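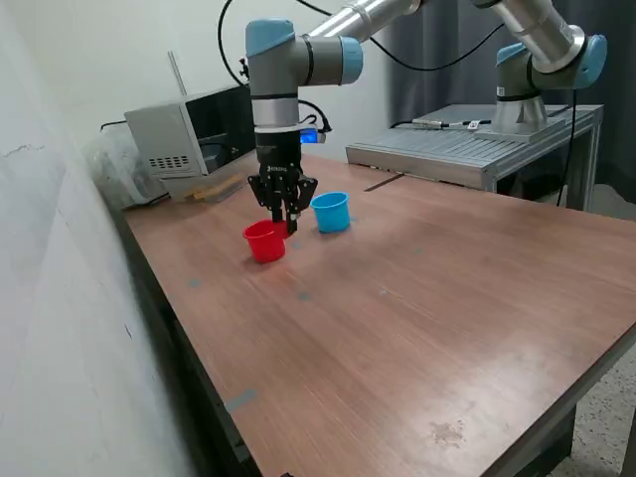 I have an opinion about tablecloths, and my family is sick of hearing it, so now it's your turn. I think we should take them off. All of them! The cloths, the plastic covers, the felt pads, the quilted thing with the elastic that goes underneath the other things. Take them off, fold them up, put them in the closet and eat your dinner on the table you paid for.

I grew up in Caston in a house where I did not see our dining table until I was in high school. I knew it was there, obviously. I ate at it every night. But between me and the wood there was a pad, then a cloth, then a clear plastic sheet that stuck to your arms in June and made a peeling noise when you reached for the potatoes. My mother bought that table at Balogh, the big furniture store out on the county road, and she spent $1,000 on it at a time when that was a frightening amount of money in our house. She was going to keep it nice if it killed us.

And she did keep it nice. When she moved to the apartment we took everything off to carry it down the steps, and the top looked just like it must have looked in the store. My brother said, "Huh, it's kind of orange." That was his whole reaction. All those birthdays and science projects and arguments over the car, and the thing looked like it had been delivered that morning. She stood there looking pleased, and I felt a little sick and couldn't have told you why.

I've thought about it a lot since (more than a grown person should, my wife would say). I think what bothered me was that we'd been saving it for somebody. Somebody was going to come to dinner one day and get the real table, and we were only the people who lived there.
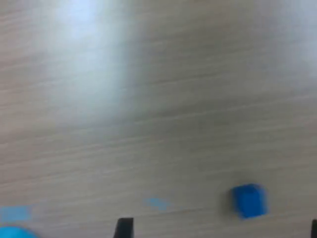
*Wood grain with the light across it.*

Now, I know the other side of this, because I play cards with the other side of this. Norbert Somogyi has had the same oak table for his whole marriage and he covers it with a cloth, and then when we play he puts a second cloth over the first one so the first one won't get chips on it. Norbert's argument is that things cost money and they don't come back. You put a hot pot down one time, one time, and you've got a white ring there until you die. He'll tell you his father made that table last by being careful with it, and that careful is a way of showing respect.

I don't think he's wrong about the ring. I have 2 of them. One is from a casserole and I can't remember where the other one came from, which tells you how much it has ruined my life.

Where I think he's wrong is on what "last" means. A table under a cloth lasts the way a coat lasts in a garment bag. Sure it does! But what was it doing all that time? You can buy a sheet of anything flat and put a cloth over it and get the same dinner. If all you ever touch is the cover, then the cover is your furniture and the table is just holding it up.

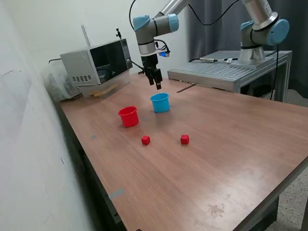 The best argument for my side is a man named Imre Vincze, who refinishes furniture in a garage over in Surkiton. I went to see him after the casserole, ready to hand over real money. He rubbed the spot with his thumb and asked me if I liked the table. I said I did. He said to come back when I didn't. I pushed him on it (I'd driven all that way) and he told me most of what people bring him is fine. They bring him a scratch. What he likes to see, he said, is the place at the edge where somebody's wrists have been, where it's gone smooth and a bit darker, and he hates sanding that off. But people pay him to, so he sands it off.

I drove home and looked, and I've got a wrist spot. It's at my end, a little to the left. I was ridiculously proud of it.

There's a lunch place in town called Nuna that I bring up whenever this subject comes up, and sometimes when it hasn't. Bare wood, every table. People have been leaning on those things and dragging plates over them for years, and there's a long gouge by the window where I always try to sit. They wipe it down with a rag between customers and that's the whole program. It's the most comfortable room I know. You go in there and your shoulders drop. Nobody's mother is watching your glass.

I think kids feel this more than we do, too. Put a kid at a covered table and half of what you say to them is about the table. Elbows, spills, markers, did you put paper down, put MORE paper down. Put the same kid at a bare one that's already been through a few things and you can talk about something else. When my sister's kids come over we get out the paints and I don't say a word. There's a green smear now near the middle. It mostly came up. I like what stayed. 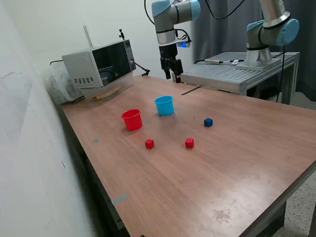 *Two cups and three small cubes on a wooden-topped table.*

I should be fair and say that I'm not asking anybody to be a slob. Wipe up the wine. Use a trivet if it's a pot straight off the stove -- I do now, I learned. Put a cloth on for Thanksgiving if you like how it looks, because a nice cloth does look nice, and my grandmother's has embroidery on it that deserves to get out once in a while. I'm talking about the other days. The cereal days, the bills days, the days when it's just you and a sandwich and the radio.

And I'm talking about the habit, which doesn't stop at tables. It's the plastic on the lampshade. It's the good towels. Norbert has a set of steak knives still in the box with the cardboard on the blades, and he cuts his steak with a paring knife that wobbles. I asked him who the good knives were for and he got quiet and dealt the next hand.

My mother still has the orange table, by the way. It's in her apartment with the pad on it and the cloth on it, though the plastic didn't make the move. Last time I was over I rolled back one corner while she was in the kitchen and ate my pie there. She came in and saw it. She looked at me, and she looked at the fork, and she said if I got blueberry on that wood she'd know who did it.

I got a little blueberry on it. I haven't told her yet.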